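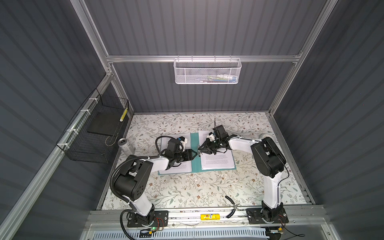
Figure 10.1 Wire-mesh baskets mounted on an aluminum frame, one on the crossbar and one on the left post.

Chapter 10
Storage and Records in the Small Business

Learning Objectives
After studying this chapter, students should be able to:
Define fixed, open and closed storage.
Explain how the cost of storage is charged to a department.
Prepare a simple retention schedule for paper records.

10.1 Why Storage Is a Management Subject

Every business keeps things. It keeps goods for sale, supplies for its own use, tools, and the papers that show what was bought, sold and owed. The space these things take up must be rented or owned, heated, cleaned and insured. In many small firms this cost never appears on a separate line of the accounts, and managers may overlook it for years.

Consider Eskola, a supplier of school and office goods with 20 employees. When the firm moved to a smaller building, its managers listed every storage location in use and found 127 of them. Many held items that belonged to no department. The firm closed the unassigned locations and charged the remaining space to the departments that used it.

Open storage, such as shelves, hooks and mesh baskets, allows the contents to be checked without handling. Closed storage, such as cabinets and drawers, protects the contents from dust and light but must be labeled with care. Fixed storage gives each item one permanent place. Most businesses use a mixture of these methods.

10.2 Paper Records

Although many records are now kept on computers, paper remains in daily use. Contracts, reports and training materials are often printed, read, marked and filed. A paper record passes through 4 stages: creation, active use, inactive storage and disposal.

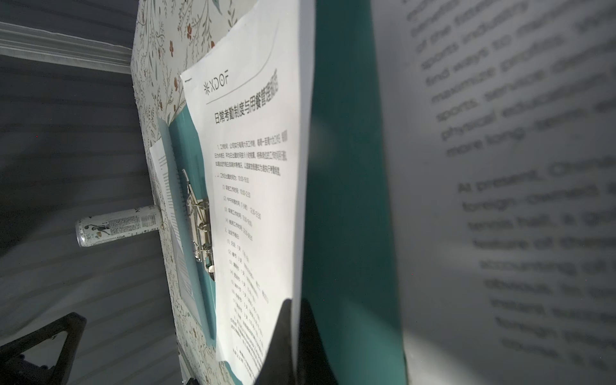
Figure 10.2 Printed pages and a teal ring-binder folder. The page at right includes text on the sports industry.

Ring binders suit records in active use, as pages may be added or removed easily. Inactive records should be moved to boxes marked with a disposal date. The retention schedule states how long each type of record is kept and who may approve its disposal.

Key Terms
active record, closed storage, fixed storage, inactive record, open storage, retention schedule

The Jukau case at the end of this chapter applies these terms to a firm with two branches.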